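An Open Day at the Annamalai Packing Rooms, Drerton

18 December 2023

I have paid good money to see cathedrals and remembered less of them. The Annamalai packing rooms charged 2 dollars at the door, gave me a paper ticket I was then asked to hand back, and kept me happily occupied for most of a wet morning.

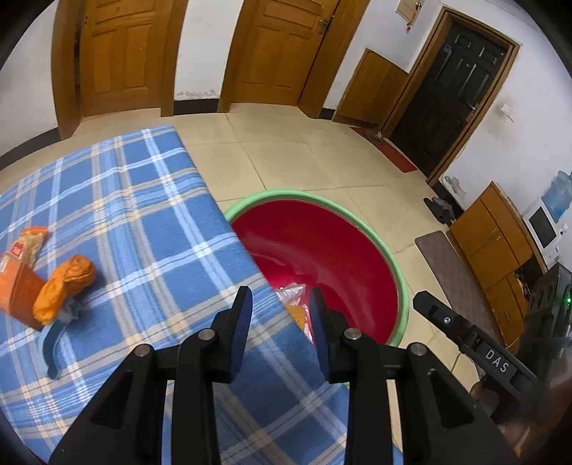 Drerton is 32 minutes from Prernska on the slow train, and there is no fast one. The packing rooms sit behind the bus depot, up a ramp that the leaflet called "the approach." Annamalai makes up snack parcels for offices, schools and one very loyal bowling club, and once a year it lets the public in to see how the job is done. The leaflet promised a tour of 138 steps. I took this to mean stages in the process. It meant stairs.

The first room we were shown could have been somebody's house: white walls, beige floor tiles, more doors than a room that size seems to need. I had expected steel counters. What I got was a table in a blue plaid cloth, the sort my aunt brought out for visitors she wanted to impress but not feed. On it were an orange box, a snacky-looking package with a little red label and a bright orange bundle pinched in at the middle like a badly tied bow tie.

I was more taken with the tub. It stood on the floor beside the table, mint green at the rim and a deep, glossy red inside, and it had a crumpled pinkish wrapper in it. I would have bought one on the spot. The gift counter sold pens.

Our guide explained the company's method of packing, known in the trade as the Pirent fold, and then let us try it. You tuck the short side first, turn the parcel and tuck again. My parcel came out looking like a pillow after a long flight. The woman next to me produced something with corners, and I moved to the other end of the line.

After that there was tea, and a talk on tape that ran to 60 minutes – a long time for tape, although the section on cold weather was better than I'd feared.

The next open day is in April. Bring a coat for the ramp, and eat beforehand, as the samples had run out by the time our group reached them. The last train back to Prernska leaves well after closing, so there is time to look at the bus depot.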